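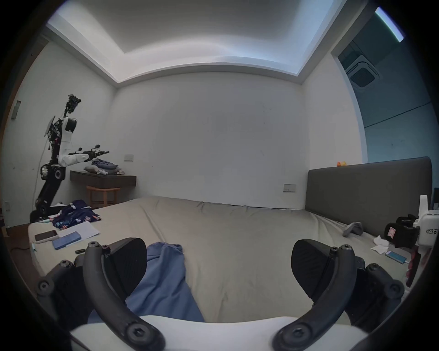 Overnight Carbon Dioxide and Humidity in Rented Bedrooms

Building Services Project Report
Submitted 23rd December

Search reports Enter keyword Go

1. Summary

Carbon dioxide, relative humidity and air temperature were logged overnight in 4 occupied bedrooms in the Ye and Kamen districts. Each room was tested with the door closed, with the door open, and with the window on its first latch position. The target was an overnight mean below 900 ppm of carbon dioxide. No room met the target with the door and window both closed. Opening the door was enough in two rooms. The window latch was enough in all of them, at the cost of lower air temperature by morning.

2. Background

Older rented apartments in both districts have no mechanical supply air in the bedrooms. Fresh air enters through gaps around window frames, under doors and, where they were fitted, through trickle vents. Many original frames have been replaced with tighter units during upgrades, and the vents were often left out. The result is lower heat loss and a lower air change rate.

Sleeping people release carbon dioxide and water vapor at a fairly steady rate. In a closed room the carbon dioxide level rises quickly at first, then levels off as the amount leaving through leaks approaches the amount produced. Humidity behaves less simply. Bedding, mattresses, curtains and stored clothes take up moisture during the night and give it back during the day, so the humidity curve is flatter than the carbon dioxide curve and lags behind it.

3. Equipment

Two types of logger were used. The Prorel unit records carbon dioxide, temperature and relative humidity on one clock. The Landard unit records temperature and relative humidity only and was placed near the window to check for a gradient across the room. Both were set to the same logging interval.

Before the first night all units were run side by side in the department laboratory. One Landard unit read consistently high in humidity and a fixed correction was applied to its data. The Prorel units were exposed to outdoor air for 25 minutes at the start of each test week and the baseline was noted.

4. Method

The Prorel logger was placed on a shelf or chest of drawers, near pillow height and out of the direct path of exhaled air. Occupants were asked to keep their normal bedtime and to note the time at which they went to bed and got up. Heating settings were left alone. Each door and window condition was held for a block of consecutive nights before moving to the next, and the first night of each block was discarded.

Room dimensions were taken with a tape measure. Furniture volume was estimated and subtracted from the gross volume. Soft furnishings and loose textiles were recorded on the room sheet in three classes (light, medium, heavy), as they affect moisture storage. This classification is subjective and was done by one person throughout to keep it consistent.

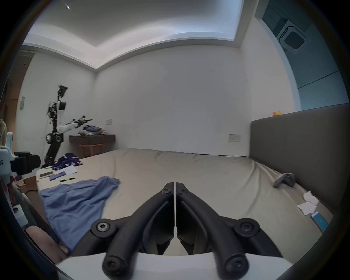 Figure 4. Bed with a smooth beige-grey sheet and loose textiles, including a light-blue garment and a dark navy cloth.

5. Results

With the door closed, carbon dioxide climbed from bedtime and was still rising slowly at the end of the night in the two smaller rooms. The larger rooms reached a plateau. The Ye rooms gave higher values than the Kamen rooms for similar volumes, which agrees with the newer window units seen there.

Opening the door brought the overnight mean under the target in both Kamen rooms. In Ye the improvement was smaller — the hallways there are short and closed off from the rest of the apartment, so the extra air volume was limited.

The window latch position gave the lowest readings everywhere. It also gave the largest spread between nights. Wind speed is the likely cause, but it was not measured on site and no correlation is claimed.

Humidity changed less than expected between conditions. Rooms classed as heavy in textiles showed the smallest overnight rise. The sample is too small to separate this from the effect of room volume.

6. Limitations

All data were collected during the heating season. A repeat in April was considered and would give milder outdoor temperatures, but it falls outside the project period. Occupant diaries were incomplete for several nights, and those nights were removed. Air change rates were derived from the decay after the occupants left the room, which assumes good mixing.

7. Recommendations

Trickle vents should be specified when bedroom windows are replaced. Where this has not been done, a door left open is a reasonable first measure if the hallway connects to a larger space. Further work should log wind speed and window position automatically, and should include at least one room with mechanical extract for comparison.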